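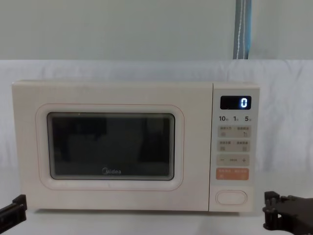
Grosari Kitchen Hire – common questions

How long is a booking?
The shortest booking is four hours. Longer sessions go up by the hour, and setting up and washing up both count towards your time.

What does it cost?
A weekday session is £18 an hour. There is a refundable deposit of £266 for regular hirers.

Can I use the microwave?
Yes, it is included in the price. Please cover food and wipe the inside when you finish. No foil or metal trays.

Can I leave food overnight?
Only in the fridge, and only if you are booked in the next morning. Label it with your name and the date.

Do I need a hygiene certificate?
Yes, if you sell what you make. Send a copy to Radwa Berrada before your first session.

What if I need to cancel?
Tell us two days ahead and you pay nothing. After that we charge half.

Is there parking?
Two spaces at the back – ask for the gate code when you book.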